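Kitchen and Linen Hand (part time), Mernedow Community Lunch

Posted Apr 14, 2022

Mernedow is a lunch program in a hall with good light and terrible acoustics. We feed whoever comes in, which on a quiet day is 52 people and on a bad-weather day is 76, most of them with views on the soup. We are looking for a part-time hand to work across the kitchen and the linen shelves, starting in June.

The job used to be two jobs. Then it was one job and a roster, and the roster has moved to Queensland.

What you'd be doing

Peeling, chopping, stirring, plating up. Washing the tea towels and aprons, folding them, and putting them back where the next person can find them. We roll our cloths. There was a long argument about this and the rollers won, so please don't apply in the hope of reopening it.
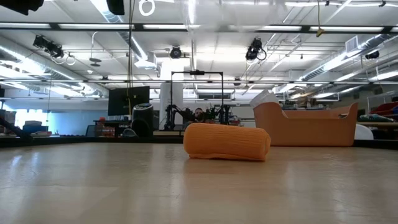 You would also take in the weekly vegetable delivery from Khokhar, who are lovely and always early. Somebody has to be at the back door when the van turns up, and that somebody would now be you. Expect carrots. We get a great many carrots in the cooler months and the menu bends to suit.

Hours and pay

Three shifts a week, 8.30 to 2.30, with a proper break and lunch included (see carrots). Pay is at the award rate, plus super. The days can be sorted out between us, although we can't offer evenings as the hall goes to the choir at four and they are not a flexible organisation.

Who we'd like

Someone who can stay on their feet for most of a shift and lift a full crate, or is sensible enough to ask for help with one. A food handling certificate is handy, but we'll pay for the course if you haven't got one. Cafe experience is fine. Raising teenagers is also fine and arguably harder.

You don't need to be a people person. We have several already and it gets loud. You do need to be civil to someone who has just told you, for the third time, that the pumpkin was better last year.

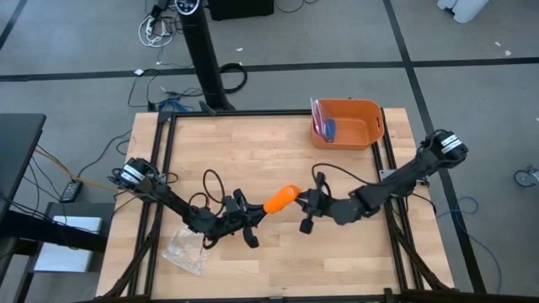

A Working with Children Check is required before you start, as families come in during the school holidays. We'll help with the paperwork, which is mostly a matter of finding the right form and a pen that works.

How to apply

Send a page or so about yourself to Tahira Warraich, kitchen coordinator, care of the Mernedow office, 509 Skavero Road, or drop it in at the front counter before noon. After noon she is up to her elbows in something. A resume is welcome, but please leave off the pie chart showing how good you are at teamwork.

Shortlisted people will be asked in for a chat and a paid trial shift. There is no group exercise. Bring closed shoes and something to tie your hair back with, and come hungry - we eat at one.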